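쿠키 사용 안내
이 사이트는 방문 통계를 위해 쿠키를 사용합니다. 계속 둘러보시면 쿠키 사용에 동의하신 것으로 봅니다. [동의] [설정 변경]

옷장 사진첩: 겉옷 접기 편

2026년 1월 31일

정리법이라는 말을 썩 믿지 않는다. 책이든 영상이든 시작은 늘 비슷하다. 설레지 않으면 버리라거나, 세워서 꽂으라거나, 계절마다 상자를 나누라거나. 시키는 대로 해 본 적이 있다. 보름쯤은 서랍이 반듯했고 그 뒤로는 원래대로 돌아갔다. 그래서 이 사진첩도 비법을 알려 주려고 만든 것이 아니다. 겨울이 끝나기 전에 겉옷을 한 번 꺼내 보고, 접을 것과 걸 것을 가르면서 든 의심을 적어 둔다.

계기는 플루랄라노(Plulalano)라는 이름의 접기 순서표였다. 수납용품을 사면 끼워 주는 종이인데, 모든 상의는 예외 없이 소매를 안으로 접고, 세로로 반, 다시 가로로 삼등분하라고 되어 있다. 티셔츠라면 모르겠다. 그런데 깃이 서 있고 주머니가 겉에 붙은 데다 매듭단추까지 달린 옷에도 같은 순서를 쓰라니, 그 종이를 쓴 사람이 그런 옷을 접어 본 적이 있는지부터 궁금해졌다.

순서표에는 한 벌 접는 데 30초라고 적혀 있다. 티셔츠로는 맞는 말일지 모른다. 나는 재킷 한 벌을 놓고 35분을 썼다. 물론 그중 대부분은 접었다 폈다 하면서 투덜거린 시간이다.

장소는 침대로 정했다. 바닥에서 접으면 허리가 아프고 식탁은 폭이 모자란다. 침대는 푹신해서 주름이 제대로 안 펴진다는 단점이 있는데, 어차피 다림질할 옷이 아니면 큰 문제는 아니라고 본다. 체크무늬 시트의 줄을 기준선 삼아 옷을 맞추면 좋다는 요령도 어디선가 읽었다. 해 보니 시트가 먼저 비뚤어져 있으면 옷도 같이 비뚤어진다. 기준선이라고 부르기엔 좀 민망하다.

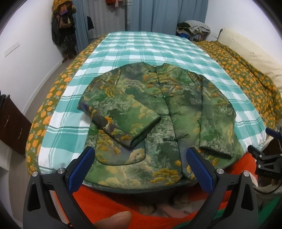 풍경무늬 재킷, 앞면이 위로. 한쪽 소매만 안으로 접은 상태. 매듭단추 네 개, 둥근 스탠드칼라, 가장자리는 짙은 초록 파이핑.

이 사진첩에서 제일 말이 길어지는 옷이다. 구름처럼 뭉글뭉글한 나무가 초록, 겨자색, 녹슨 듯한 주황으로 빼곡하다. 옷걸이에 걸려 있을 때는 그냥 "초록 재킷"이라고 불렀는데 펼쳐 놓으면 초록 하나로 부르기가 미안해진다. 가슴 위쪽은 주황과 금빛이 몰려 있고 오른쪽 앞판은 훨씬 옅은 초록이다. 무늬가 큰 옷은 접으면 어느 면이 나오느냐에 따라 전혀 다른 옷처럼 보인다. 서랍을 열었을 때 못 알아보고 한참 뒤지는 일이 그래서 생긴다.

순서표대로라면 소매부터다. 팔꿈치에서 꺾어 앞판 위로 넘기면 소맷부리가 아래 가운데를 향한다. 문제는 그 밑에 큼직한 덧댄 주머니가 있다는 점이다. 주머니 테두리에도 파이핑이 둘려 있어서 소매까지 겹치면 그 자리만 두툼해진다. 위에 다른 옷을 쌓으면 눌린 자국이 남을 것 같은데, 순서표는 주머니에 대해 한 글자도 쓰지 않았다.

매듭단추도 그렇다. 채우고 접으라는 쪽과 풀고 접으라는 쪽이 갈린다. 채우고 접으라는 사람들은 앞섶이 안 틀어진다고 하고, 풀라는 사람들은 고리가 늘어난다고 한다. 둘 다 제 경험이라며 꽤 단호하다. 나는 양쪽 다 반만 믿는다. 앞섶이 일직선이 아니라 밑단 쪽에서 살짝 휘는 옷은 채워도 어차피 반듯한 네모가 되지 않는다. 세로로 반을 접을 때 접는 선을 앞섶에 맞추지 말고 등판 가운데에 맞추는 편이 그나마 낫다는 정도가 내가 보탤 수 있는 말이다.

밑단이 둥근 것도 감점 요인이다. 둥근 밑단은 삼등분으로 올려 접으면 모서리가 비고, 세워 꽂으면 그 빈 쪽으로 주저앉는다. 접기 좋은 옷과 입기 좋은 옷은 별로 상관이 없는 모양이다.

수납함 이야기도 해 둔다. 브릴루라(Brillura)의 천 상자는 뚜껑에 투명한 창이 있어 안이 보인다고 광고한다. 보이기는 한다. 맨 위의 한 벌만 보인다. 무늬옷을 여러 벌 쌓아 두면 아래 것은 창이 있든 없든 상관이 없다. 에킨지(Ekinci) 상자는 창이 없는 대신 앞에 이름표를 꽂는 칸이 있는데, 이름표를 꼬박꼬박 갈아 끼울 사람이라면 애초에 정리 때문에 고생하지 않을 것 같다. 내 상자에는 아직도 "여름 이불"이라고 적혀 있고 안에는 목도리가 들어 있다.

압축 팩은 더 의심스럽다. 세불루스(Cevulus)라는 상표의 팩을 한 번 써 봤다. 부피는 확실히 줄었다. 그러고는 며칠 뒤에 슬그머니 도로 부풀었다. 지퍼를 잘못 닫았을 수도 있고 팩이 원래 그럴 수도 있는데, 두 번째 시도에서도 마찬가지였으니 나는 팩 쪽을 탓하기로 했다. 깃이 선 옷이나 매듭 장식이 있는 옷은 눌러 두고 싶지도 않다. 장식이 납작해진 다음에 되살리는 방법을 물으면 다들 스팀을 쐬라고만 한다. 스팀을 쐬어도 되는 천인지는 각자 알아서 하라는 뜻이겠다.

그러면 걸면 되지 않느냐고들 한다. 맞는 말이다. 다만 우리 집 옷장 봉은 이미 꽉 차 있고, 얇은 옷걸이로 바꾸면 두 배가 들어간다는 말도 이제는 못 믿겠다. 옷걸이가 얇아져도 소매와 어깨는 얇아지지 않는다. 봉에 빽빽하게 걸어 둔 겉옷은 꺼낼 때마다 옆의 옷을 끌고 나온다. 매듭단추의 고리가 옆 옷 지퍼에 걸리는 걸 한 번 겪고 나면 거는 것도 만능은 아니라는 생각이 든다.

결국 이번에 정한 방식은 이렇다. 깃이 서 있는 옷은 세로로 반만 접고, 가로로는 한 번만 느슨하게 접어 선반에 눕힌다. 위에 아무것도 올리지 않는다. 자리를 많이 차지한다. 순서표를 만든 사람이 보면 낭비라고 할 텐데, 그 사람이 우리 집 선반을 정리해 주지는 않으니까 괜찮다. 소매는 양쪽 다 안으로 넣되 주머니 위로 겹치지 않게 조금 높이 꺾는다. 접는 선에는 얇은 수건을 말아 끼운다. 수건을 끼우면 주름이 안 생긴다는 말을 그대로 믿는 건 아니고, 2월 한 달 두고 보려고 한다.

크기를 재 본 김에 남겨 둔다. 우리 집 선반의 안쪽 폭은 435밀리미터다. 순서표가 권하는 "표준 폭"은 200밀리미터인데, 무엇의 표준인지 설명은 없다. 그 폭에 맞춰 접으려면 앞판을 세로로 한 번 더 접어야 하고, 그러면 접는 선이 단추 고리 위를 지난다. 얌전히 넓게 눕히는 쪽을 고른 데는 이 숫자 탓도 있다.

댓글로 "그냥 안 입는 옷을 버리세요"라고 쓰실 분이 계실 것 같아 미리 적는다. 이 재킷은 입는다. 자주는 아니어도 입는다. 그리고 버리라는 조언을 정리법이라고 부르는 데에는 여전히 동의하지 못하겠다. 물건이 없어지면 정리할 것도 없어지는 건 맞지만, 그건 접는 법을 물은 사람에게 줄 대답은 아니지 않나.

매듭단추 달린 옷을 오래 보관해 본 분이 있으면 채워 두는지 풀어 두는지 알려 주시면 좋겠다. 되도록 한 계절 이상 넣어 두었다가 꺼내 본 결과로 부탁드린다. 갓 접어 놓은 모습은 누구 옷이든 그럴듯하다.

새 글 알림 받기
이메일 주소를 남기시면 새 사진첩이 올라올 때 소식지를 보내 드립니다. 수신 거부는 언제든 가능합니다. [구독하기]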